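Collora Tutoring – Site Coordinator FAQ

How many students can one tutor take?
Four at most. Groups above that size are split by the coordinator.

How long is a session?
50 minutes, including check-in. Late arrivals do not extend the end time.

Who approves a change of tutor?
Sarahí Tovar, on written request from the site.

How are reading kits sent out?
By ground mail, one carton per group. Kits for the October term ship after rosters close.
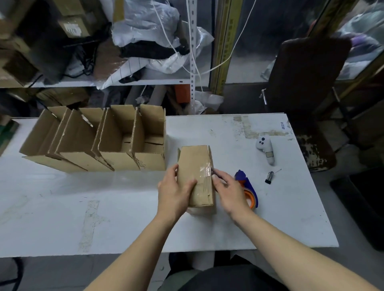
Can a site keep its kits over the summer?
Yes – if it is enrolled for the next term. Other sites return them to the Mundstead office.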